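Wednesday, Mak room, late morning

Swapped the shiny tablecloth for the dark gray one and oh, so much better! The red and yellow of the apple really comes up against it now. White plate stays (I tried the blue one from Handport, looked awful). Still on apple 2, the first went mealy over the weekend.

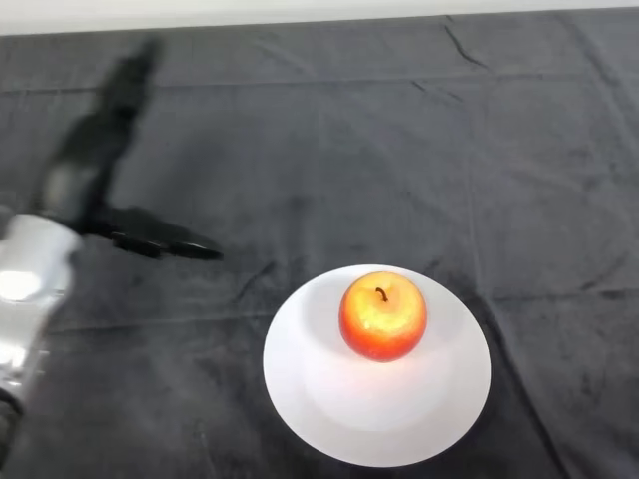
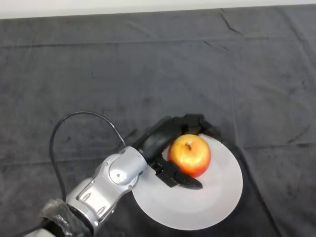
Grirnport wrote back at lunch that apples keep far longer in the fridge drawer, and could we please stop leaving them on the windowsill. Fine, drawer it is. Must get more on the Masex order.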